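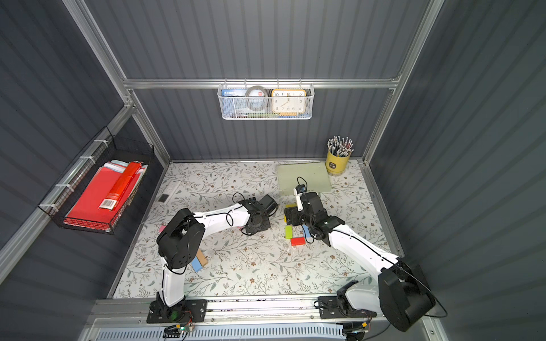 The cloth with the vines and little brown flowers.

12th October

Up before six, no reason. Rain on and off. Finally went to Kunau for the curtain fabric and got there to find they close for lunch now, 12 to 1, so sat in the car with a cheese roll and a bad temper. Worth it though. They had 18 yards left of the plain cream and I took the lot. $176 with the lining. More than I wanted to spend but the January wind comes straight through that front bedroom and I'm not doing another winter with a blanket nailed up.

Did look at prints. Too many prints. Vines keep coming back around, everything on the shelf was leaves and berries. Plain is safer with that wallpaper. Wallpaper stays until spring, decided, not discussing it with myself again.

Kristiansen called about the boiler. Can't come Thursday after all, can come "early next week," which I have heard before. Have the one radiator in the hall working and the kitchen is fine if the oven's on. Made bread partly for that. Dense. Edible toasted.

Afternoon: measured both windows twice, got diferent numbers twice. Old house. Left side is lower than the right, always has been. Cut long and will hem them hanging. Pinned the first panel on the bedroom floor, knees killing me. Need heavier thread, need to find the good scissors, need to stop putting the good scissors somewhere safe.
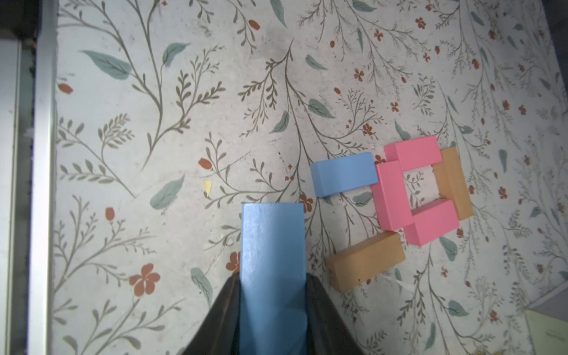
Paint next. Bedroom trim has been that yellowy white since we moved in from Skirnton and I'm sick of it. Went through the old cans in the shed, most of them skinned over, one rusted right shut. Gray is out, makes the room look like a dentist's. Green would fight the wallpaper. What I keep coming back to is a light sky blue, same as those blocks, no shine on it and a bit of the grain still showing through. So thin it down, maybe, and don't sand too much. Will try it on the back of the closet door first. If it's awful then only the coats have to look at it.

Skirness ferry people sent the new winter timetable, last boat back is earlier again. So no more late suppers over there til spring. Wrote to complain, won't help.

Owe the library 30 cents. Put out the trash. Forgot the recycling, heard the truck go by while I was in the tub.

Soup for supper, the last of the leeks. Hem tomorrow if the light's any good, and ring Kristiansen before he rings me.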